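5th January
By Rochelle Henare

Filed under: Storage and Archiving / Rack Systems / Maihi Series

Maihi 4 Archive Storage Chassis

The Maihi 4 is a rack-mounted storage chassis intended for libraries, county records offices, museums and other institutions that must keep digital collections for long periods. It is supplied by Sestilel and assembled at the company's works in Cinudbridge. The unit is sold without drives, so that each institution may follow its own purchasing rules when selecting them.

Intended Use

Most collections grow in an uneven way. A records office may add very little for several years and then receive the complete scanned files of a closed hospital or a former school district. The Maihi 4 was designed with this pattern in mind. A unit may be put into service partly filled, and further drives may be added as material arrives. Empty positions must be fitted with blanking plates at all times so that cooling air follows its proper path.

The chassis is suited to master copies of scanned documents, oral history recordings, maps, film transfers and photographs. It is not recommended for busy transaction systems or for video editing. Customers with those needs should consult the Saltano range, which has a different internal layout and a higher power requirement.

Copies and Locations

Sestilel advises that no collection be held on a single chassis. The usual arrangement among our customers is one unit at the main building and a second at a separate site, with a scheduled comparison of the two. Where a second site is not available, an agreement with a neighboring institution is often possible. A sample agreement, which may be changed to suit local law, is supplied with the printed handbook.

The comparison schedule is set in the Maihi control software. For a collection of fewer than 2,000 items, a full check each month is normally practical. Larger collections may be divided into groups and checked in turn. Reports can be printed or saved as plain text, and should be kept with the accession records for the material concerned.

Room Requirements

The chassis should be installed in a clean room with a level floor and a locking door. It should not be placed in a reading room or in any space used for the treatment of paper, where dust and fibers are a concern. Allow enough clearance at the front for a person to stand and work, and enough at the rear for cables to be reached without moving the rack.

Two separate power feeds are required. The use of a battery backup unit is strongly advised in older buildings. Institutions in historic premises should confirm the floor loading with a qualified engineer before an order is placed, as a filled rack is considerably heavier than book shelving of the same footprint.

Labeling and Record Keeping

Each chassis is delivered with a set of 200 printed labels and a bound drive register. The register has columns for the drive serial number, the position, the date of installation, the collection held and the initials of the staff member responsible. Additional registers may be ordered separately in packs of 4.

Staff are asked to complete the register before a drive is inserted. Almost 300 institutions now use the bound register, and many have chosen to keep it even where an electronic inventory is also maintained.

Adding and Replacing Drives
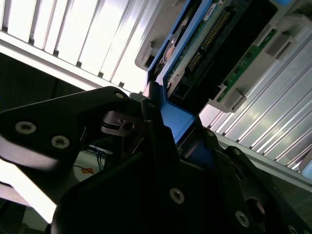
Replacement of a drive should be treated as a change to the collection record and approved in the same manner. The register entry for the outgoing drive is closed first, and the position is confirmed in the control software. Only then should the tray be handled. The blue plastic of the drive tray is easy to pick out against the pale ribbed metal and light grey housing, and staff who do this work only once or twice a year should be shown it during their first training session. Outgoing drives must be stored or destroyed according to the retention policy of the institution.

Training and Support

One day of staff training is included in the purchase price. It may be held at Cinudbridge or on the customer's premises, and covers the register, the comparison reports and the replacement procedure. Refresher sessions are available at a reduced rate to institutions with a current support agreement.

Ordering

Orders are accepted on institutional letterhead or through an approved purchasing body. Quotations issued in December remain valid until the end of the following quarter. Please state the intended room, the type of rack already in use and whether a second unit is planned for another site. Delivery charges are quoted separately.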